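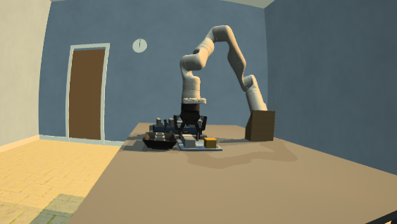
3.2 선거구 자료와 후보 등록 시점의 측정

본 절에서는 분석에 사용한 지방의회 선거 자료의 구성과 주요 변수의 측정 방법을 기술한다. 분석 단위는 선거구별 후보자이며, 대상 지역은 Kotutby주와 Irum주이다. 두 주는 모두 소선거구 단순다수제로 주의회를 구성하고 후보 등록 기간의 길이도 같지만, 정당 공천 절차를 규율하는 방식에서 차이를 보인다. Kotutby주에서는 정당의 주 지부가 공천자 명단을 일괄 확정하여 선거관리기관에 제출한다. Irum주에서는 선거구 단위 조직이 후보를 먼저 추천하고 주 지부가 이를 사후에 승인한다.

후보자 자료는 두 주의 선거관리기관이 공개한 등록 대장에서 수집하였다. 대장에는 후보자의 성명, 소속 정당, 등록 서류 접수일, 접수 시각, 재산 신고 여부가 기재되어 있다. 접수 후 사퇴하거나 서류 미비로 등록이 무효가 된 후보는 별도로 표시한 뒤 본 분석에서 제외하였고, 이를 포함한 결과는 부록 B에 실었다. 최종 표본은 후보자 1,223명이다. 동명이인 문제는 생년과 주소지를 대조하여 처리하였으며, 두 항목 중 하나라도 누락된 경우에는 당시 지역 신문의 후보 소개 기사를 확인하였다.

핵심 설명변수는 등록 시점이다. 선행연구는 대체로 등록일을 선거일까지 남은 일수로 환산하여 사용해 왔다. 그러나 Lu와 Oshima의 연구가 지적한 바와 같이 남은 일수는 등록 기간 자체의 길이와 섞이기 쉽다. 본 연구는 등록 개시일을 0, 마감일을 1로 둔 상대 시점을 사용한다. 마감일 오후에 접수된 서류는 일부 대장에 접수 시각이 빠져 있어 오전 접수분과 구분하지 않고 모두 1로 처리하였다.

현직자의 등록 행태는 도전자와 뚜렷이 다르다. 현직자는 공천이 사실상 확정된 상태에서도 등록을 마감 직전으로 미루는 경향이 있었다. 면접에 응한 정당 관계자들은 그 이유로 지지자 집회 일정과의 조율, 상대 정당 후보의 확정 여부를 들었다. 반면 무소속 후보는 개시일과 그 이튿날에 집중되었다. 추천인 서명을 미리 확보해야 하는 무소속 후보로서는 서명의 하자를 보완할 기간이 필요했던 것으로 보인다. Bach 지역의 선거구에서는 이러한 차이가 작았는데, 이 지역에는 등록 전에 현직자가 당적을 바꾼 사례가 여럿 포함되어 있다.

종속변수는 득표율과 당선 여부의 2가지이다. 득표율은 유효투표 대비 비율로 계산하였다. 무투표 당선 선거구는 득표율 분석에서 제외하고 당선 여부 분석에는 포함하였다. 통제변수로는 직전 선거에서의 정당 득표율, 선거구 인구밀도, 후보자 수, 현직 여부를 넣었다. 선거구 경계가 조정된 지역은 투표소 단위의 직전 득표를 현행 경계에 맞추어 다시 합산하였다. 투표소가 통폐합되어 대응 관계를 정할 수 없는 선거구는 13개였으며, 이들에 대해서는 해당 군 전체의 득표율을 대신 사용하였다.

공천 갈등의 정도는 지역 일간지 Grulel의 기사를 바탕으로 부호화하였다. 등록 개시 전 15일 동안 게재된 기사에서 공천 불복, 탈당 선언, 지부 사무실 앞 항의가 보도된 경우를 갈등이 있는 선거구로 분류하였다. 부호화는 두 사람이 독립적으로 수행하였고, 판정이 엇갈린 기사는 원문을 함께 읽고 합의하여 정하였다. 신문 보도에 의존하는 측정은 도시 선거구의 갈등을 과대 반영할 우려가 있으므로, 4장의 모형에는 선거구별 기사 총수를 추가로 통제하였다.

3.3 추정 모형

득표율 모형은 선거구 고정효과를 포함한 선형회귀로 추정한다. 같은 선거구의 후보자 사이에는 득표율이 서로 독립이 아니므로 표준오차는 선거구 수준에서 군집화하였다. 당선 여부 모형에는 조건부 로짓을 적용하였다. 두 모형 모두에서 등록 시점과 현직 여부의 상호작용항이 주된 관심 대상이며, 공천 제도의 차이에 따른 효과는 주별로 표본을 나누어 다시 추정하였다.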